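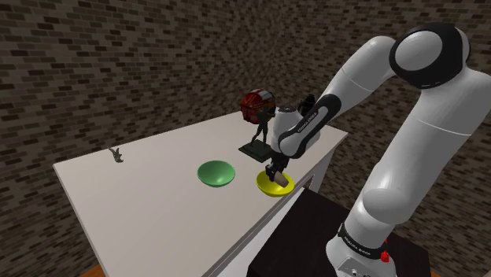
Getting More Out of a Small Kitchen Drawer (and the Knives in It)

Posted Jul 2, 2023

I love a good drawer day. Put some music on, pull everything out onto a towel, and you'll find the melon baller you bought a second one of last December. I did ours again this week and wrote down what worked, plus a few sharpening and board tips that readers have been asking for.

Start with the drawer itself

Empty it completely. I mean completely, liner and all! Vacuum the corners with the crevice tool first, then wipe with warm water and a drop of dish soap. If you wipe first, the crumbs turn to paste and you'll be digging at them with a toothpick. Leave the drawer open until it's bone dry before anything goes back.

For liners I've gone back to plain cork. The grippy rubber kind is fine for a year and then it starts sticking to the paint. Cut cork with a utility knife and a metal ruler, and trim it a hair short on the long side so it doesn't buckle when the weather gets sticky.

If the drawer squeaks or drags and it has wooden runners, rub a plain white candle along both edges. Slide it in and out a few times and rub again. It's such a satisfying fix, and it lasts ages. On metal runners use a dry silicone spray, never cooking oil, which goes gummy and collects every bit of flour in the house.

Knives

Please get your knives out of the loose pile! The edges knock against the spoons every time the drawer opens, and your fingers are next. I use a Skirno in-drawer block, the narrow one, and it fits the small paring knives on one side and the long bread knife on the other. A strip magnet on the wall works just as well if you have the wall. With a magnet, put the spine of the knife on first and roll the blade flat, then take it off the same way in reverse.

My sharpening routine is short. I soak a 1000 grit stone until it stops bubbling, do both sides until I can feel a tiny burr along the whole edge, then finish on the 4000. Keep the angle steady and go slow. If you're not sure you're holding it right, color the edge with a marker and take a couple of strokes: wherever the ink is still there, you're missing. I learned that trick late and I use it every single time now.

No stone? A ceramic rod is a great start, five or six light strokes a side before you cook. Light is the important word. Pressing hard just chews up the edge.

Cutting boards

A damp dish towel under the board stops it sliding around. Paper towel works too, but it shreds.

For smells, coarse salt and half a lemon, rubbed in with the cut side down. Wait a few minutes, scrape, rinse, and stand the board on its edge to dry so air gets at both faces. Boards that dry flat on the counter are the ones that warp.

Once a month I oil ours with food-grade mineral oil. Warm the bottle in a bowl of hot water for a bit and it soaks in beautifully. Put on more than you think you need, leave it overnight, and buff off whatever is still sitting on top in the morning. Do the end grain twice, it's thirsty.

Wooden spoons

Fuzzy spoons aren't finished! Let them dry for a day, go over them with 220 paper, rinse off the dust, and oil them along with the board. My oldest one has a flat corner from years of scraping the same pot and I wouldn't trade it for anything.

Putting it all back

Things you grab while something's on the stove go at the front. Birthday candles, corn holders and the turkey lacer can live at the back, or in a shoebox on a high shelf. Give the leftovers 90 days in that box. Whatever you haven't gone looking for by then can go to the thrift store with a clear conscience.

Next up is the spice shelf, and I've already started peeling labels. If you have a way to get the sticky stuff off glass that beats baking soda and oil, leave it in the comments, I'd love to try it.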